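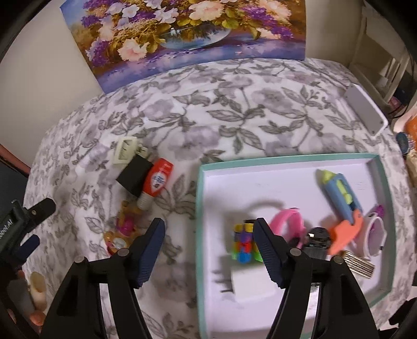

Photo: Lalit Bisht

Careers and Hiring Help > Applications and Interviews

Applicant portal shows "Under Review" after the closing date. Does a late edit reset my place?

Posted by rotberg_commuter

I applied for a scheduling coordinator job at Voltwood through their online portal. The posting said applications would be accepted for 16 days. I submitted on the third day, with a resume, a cover letter and answers to the screening form. My status changed from "Received" to "Under Review" within the week.

After that I noticed that the end date for my last job was wrong on the form. The resume had August and the form had the month before. I used the Edit button, corrected the field and resubmitted. The status went back to "Received" and the submission date changed to the date of the edit. The posting has since closed and the status is "Under Review" again.

What I want to know:

Does the employer see the first submission date, the second one, or both?

Does an edit take me out of a batch that was already being screened?

Is it reasonable to email the recruiter now, and if so, what should the message contain?

The confirmation email lists a requisition number and a general HR address. No recruiter is named. The cover letter answer had a limit of 300 words and I did not change it when I edited. I have a second offer possible from Trusness, a smaller firm in Rotberg, but nothing in writing from them yet.

Tănase
28 October 2023

I ran the back end of two applicant tracking systems over several years. I have not used the one Voltwood has, so check anything below against their help page.

Most of these systems keep two records. One is the candidate profile, which you can change at any time. The other is the application, which is tied to a requisition and carries its own history. When you edit and resubmit, the system usually writes a new version of the application and keeps the old one in the history log. The date shown on your side is often the date of the latest version. The recruiter's list view may show either date, depending on how the columns were set up. The full history is normally one click further in.

On batches: it depends on the workflow. If the status moved back to "Received," the application probably went back to the first stage, and a person or a rule had to move it forward again. It has been moved forward again. For your purposes the edit has been processed. You have no way to see from outside whether a first group of interviews was scheduled in between.

On the email: yes, send one. Keep it to four or five lines. Put the requisition number and job title in the subject line. State that you applied on the third day, that you corrected one employment date and resubmitted, and that the resume and form now match. Ask whether anything else is needed. Do not attach the resume again unless the posting asks for it - some HR inboxes create a duplicate candidate record from any attachment, and then someone has to merge the two.

Do not mention the Trusness job yet. A possible offer is not a deadline. If you get a written offer with a response date, send a second short message with that date in it.

One more point for next time. Before you submit, save the form as a PDF or copy it into a text file. In one audit I did, 43 applications had a date that differed between the form and the resume, and 19 of those had been held for a manual check. A mismatch of one month was almost always cleared. You were right to fix it, but it would not have disqualified you at any place I worked.

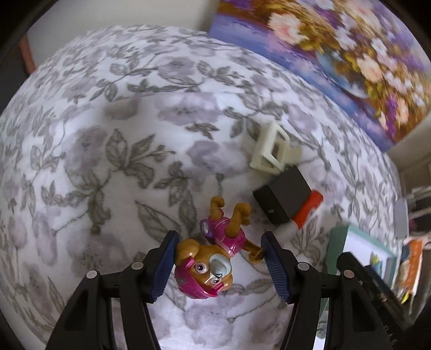
Small toy dog, pink helmet and vest

deskside_marlo

Just call them. Emails to a general HR address sit there. I called the front desk at my current job, asked who was handling the opening and got a name in two minutes. Had an interview the next week. I would not worry about the date stamp at all.

Lalit Bisht

Tănase's answer covers the system side. I hire for a small operations team, so this is from the other end of the process.

I look at the submission date for one reason only. If I get a strong set of applications early, I start phone screens before the posting closes. Our policy allows that, and some other employers have to wait until the closing date. If Voltwood has to wait, your edit made no difference, as both versions were in before the close. Read the posting again if you saved it. Wording such as "open until filled" or "applications reviewed as received" means early screening. "Review begins after" followed by a date means they wait.

On calling: I would rather get the email. A call is fine if the posting lists a phone number for the job. If it does not, the front desk takes a message and I get a name with no requisition number, and then I have to look it up.

If you hear nothing two weeks after the closing date, send one follow-up in the same email thread. After that, leave it and put the time into the Trusness job.

rotberg_commuter

Thanks. I found my saved copy of the posting and it says "reviewed as received," so early screening is possible. I sent the short email with the requisition number in the subject line and no attachment. The auto-reply gives a response time of five business days.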